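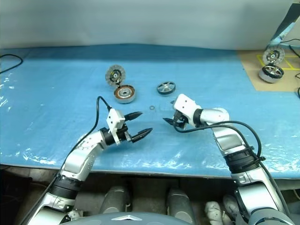 Wilma Jardine asked, after reading the first draft of this section, whether the arms could be left powered while the motor parts are laid out by hand. They can't. Her question is the reason the power steps now come first.

Section 6. Setting up the bench for motor teardown

This section covers the two-arm bench at the Nillaldale shared workshop. It assumes the arms are already bolted to the body and have passed the joint check in section 5. If you are building your own copy at home, the steps are the same, but measure your own table before you copy our positions file.

6.1 Before you start

1. Press the stop button and turn off the arm supply at the wall.
2. Wait 90 seconds for the supply to drain.
3. Support each forearm with your hand as you release the brake. The arms sag when the brake lets go.
4. Fold both arms back toward the body.

CAUTION: The gripper fingers come to a point. Keep your face out of the space between the arms, even with the power off.

6.2 Covering the table

1. Lay the plastic sheet over the blue table top and pull it toward the corners. Small wrinkles are fine.
2. Smooth the middle area by hand. A raised fold there can catch a fingertip on a low approach.
3. If the glare bothers the camera, turn the lamp toward the backdrop. Don't lower the exposure below the value in the settings file.

6.3 Running the gripper cables

1. Plug the cable into the white bracket on the left wrist. Push until it seats.
2. Leave a loop above the bracket and bring the cable down alongside the forearm.
3. Do the same on the right arm, but make the loop wider. That wrist turns farther in the stock program.
4. Turn each wrist by hand through its full travel. The cable should never pull tight.

Note: Early builds used cable ties at the wrist collar. Take them off if you have them. Two of ours cut into the jacket.

6.4 Placing the motors

The teardown program works with round motors that open into a disc half and a casing half with the windings in it. Lilian Nyaga's parts list has the sizes that fit the fingers.

1. Put the motor to be worked on beyond the grippers, a little left of center.
2. Set its spoked cover down to the right of the motor, clear of both arms.
3. Keep small rings and spacers where the camera can find them.
4. Stand the second motor on the tan sheet at the right rear.

CAUTION: The rotor magnets are strong. Keep steel screws and loose tools off the table, and don't let a disc snap down onto its casing with your fingers between them.

6.5 First run

1. Clear the floor in front of the body.
2. Turn on the supply, release the stop button and load the file Rutherford.
3. Set the speed to 3 percent. Leave it there for the whole first run.
4. Start the program with one hand on the stop button.
5. Watch the cables, especially the right one, as the wrists turn inward.

If the controller shows code 3612, a gripper has closed without meeting a part. Stop the arms, move the part back to its place and start again from step 3. If the code comes back, run the finger calibration in section 7.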